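Kitchen sink notes, mostly for Rigoberto Ochoa, who asked why I stopped using a dish rack.

Single basin, stainless, set into black speckled counter. Plates stack to the left. Utensils go across the top plate.

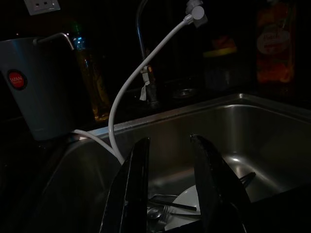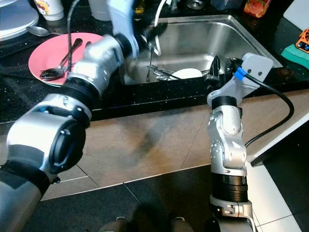
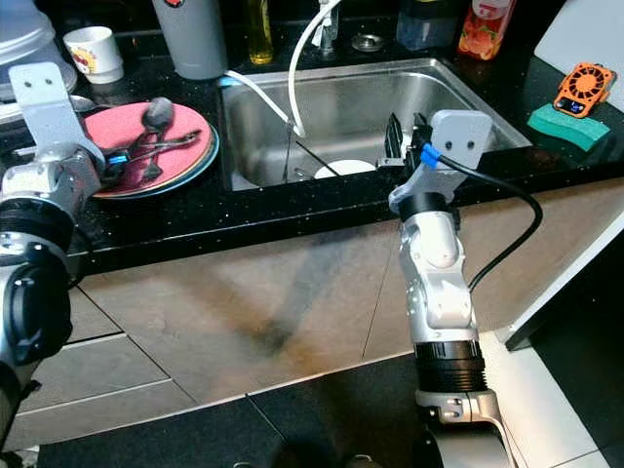 Same sink in all three. White plate and chopsticks in the first, stacked plates at left in the last.

The white hose on the faucet is the best upgrade in the room. A fixed spout hits one spot. The hose gets to the corners and hangs over the rim when I don't need it.

Order of work: utensils first, plates second, oily things last. Macario Barrera does it the other way and uses twice the soap.

Timed it over 8 evenings. Utensils first averaged 133 seconds a load, plates first 146. Small gap, but it held.

Chopsticks roll. Lay them flat across a plate or they end up under it.

Black counter hides coffee and shows every water spot. Wipe it dry last, back edge included - that strip behind the basin collects the most.

Oil bottle stays at the back, left of the faucet. Moving it to the cabinet in September lasted 2 days.

Next thread is drain strainers.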